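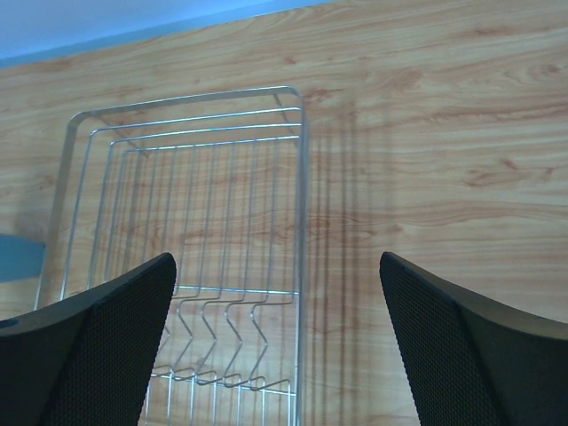

Kitchen Helpers Wanted for the Konden Community Suppers

Do you find a sink full of dishes oddly soothing? Then we would love to meet you! Konden is a small supper club in Zedthorpe, and we are looking for 2 friendly people to look after the washing up on supper nights, starting in April.

The work is simple, though there is plenty of it. You'll wash by hand, stand the plates up in the slots of the wire rack, and turn the cups over to drain before they go back on the shelf (our regulars are fond of the pink ones, so please be gentle). 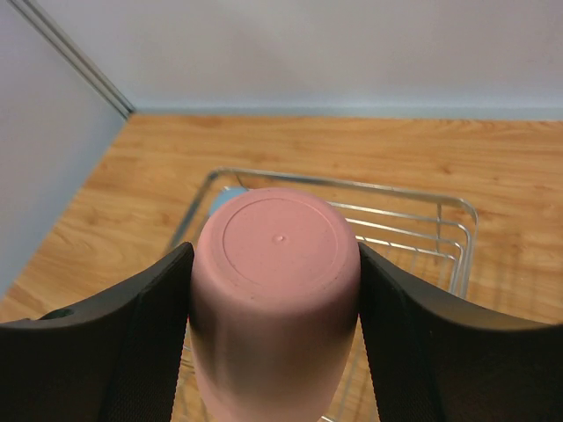 You'll also wipe down the tables and help set out clean things for the next sitting. We served roughly 700 suppers last year, and the evenings do get lively, but there is always time for a bowl of soup and a good long chat at the end.

No experience needed, and we'll happily show you where everything lives. Shifts are paid, and supper is on us.

To apply, drop a note to Tumaini Mfinanga at 143 Judel Street, or stop by on any supper night and ask for Henk Van Loon in the kitchen.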